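23rd June

Push notification test for the Beketti app, notes while they're still fresh (I'll tidy these up before anyone outside the team has to read them, promise).

So we finally switched the welcome message off for half the new installs, which I've been wanting to do since October. The old message went out 3 minutes after someone opened the app for the first time, and I've always thought that was far too keen. You've barely found the settings page and already we're buzzing at you! The new group gets nothing at all until the second day, then one short line with a link to whatever they looked at last.

First batch is 200 installs, split down the middle. Tiny, I know, but I wanted to see whether the tracking held up before we spend proper money on it. It mostly did. The Dramani dashboard showed 62 people coming back on day two across both groups, and my own count from the raw log said the same, so that's one worry gone. What it wouldn't do is split them by group, because I'd named the tag with a space in it and it quietly dropped everything after the space. My fault. Renamed it with an underscore and it's collecting properly now, but the first batch can't be rescued, so please don't quote anything from it about which message won.

Other thing that bit me: Zernach bills us per install and counts a reinstall as a new one. We don't. That's why the two totals never match at the end of the month, and I must have spent most of the morning convinced I'd broken the export. If you're comparing them, take the reinstalls out first (there's a tick box under the date filter, greyed out until you pick a country, don't ask me).

Wording for the day two message, current favourites:

"Still looking? We kept your place."
"Your list is where you left it."

I like the second one better. The first sounds a bit like a dentist. Both fit inside 40 characters so they shouldn't get chopped on smaller phones, though I've only tried them on mine and the old test handset with the cracked corner.
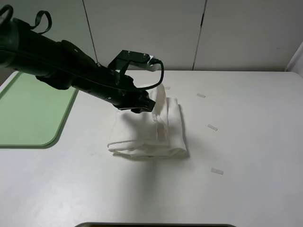
Black arm over the white table, gripper pointing down at the cloth.

Still to do: the store page screenshots for Gronudent are waiting on new copy, and the second one still has the old logo in the corner. I've asked for the price to come off the first screen too, it was making the whole thing look like a leaflet.

Next batch starts as soon as the budget's signed off. Same split, same two messages, no spaces in the tag this time. I'll also turn off the weekly digest for everyone in the test, I forgot about it completely and it probably went out to both groups. Need to check the send log for that before I do anything else.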